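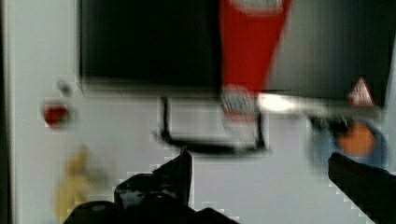
A wrist camera's view past the gripper fingers, with a warning sign and a blue-gray ring on the pale surface ahead.

Drisia publishes good-practice guide for wrist-camera recordings

Industry group Drisia has released a guide on how companies and labs should record and store footage from cameras mounted on robot arms. The 42-page document was posted in February and is free to download.

The guide covers work in which an arm with a gripper handles everyday objects while a small camera near the gripper records. Such recordings are now routine in testing and training, but each site has tended to set its own rules for image quality, safety signs and record keeping. Drisia says that makes it hard to compare results or to look into an incident afterward.

Under the new guidance, sites are asked to log the camera's position, the gripper type and the compression setting at the start of every session. Blurred or blocky images should be kept and tagged. Drisia says a set with all the poor images taken out gives a false idea of what the robot has to work with.

The document also deals with signs and controls inside the robot's reach. Warning signs must stay uncovered during work, and no object may be set down where it blocks an emergency stop. Operators are told not to rely on the wrist view to check either point. A person at the cell should check by eye before the arm is powered, and again after any change to the layout.

A separate section covers people. Anyone who may come into view has to be told that recording is under way, and footage showing a face must be removed or masked before it leaves the site. Raw files may be held for up to 56 days while this is done.

The text was drafted over the past year with input from two members, arm maker Rallirex and testing firm Clandach. A public draft drew 532 comments. Many of them concerned an earlier plan to set a minimum image resolution, and that plan was dropped. The final version asks sites to state the resolution they use and leaves the choice to them.

Clandach said it would begin using the guide at its own test cells this spring. Rallirex said it would add the session log to its control software as an option, with no change for customers who do not turn it on.

Small workshops get lighter terms. A site that records fewer than 2,000 sessions a year can use a one-page checklist in place of the full log, but the rules on signs, stops and faces still apply in full.

The guide is voluntary and does not replace national safety law or the instructions supplied with a machine. Drisia plans to review it after a year and is taking comments through its website. A version for mobile robots with arms is in preparation, with no release date set.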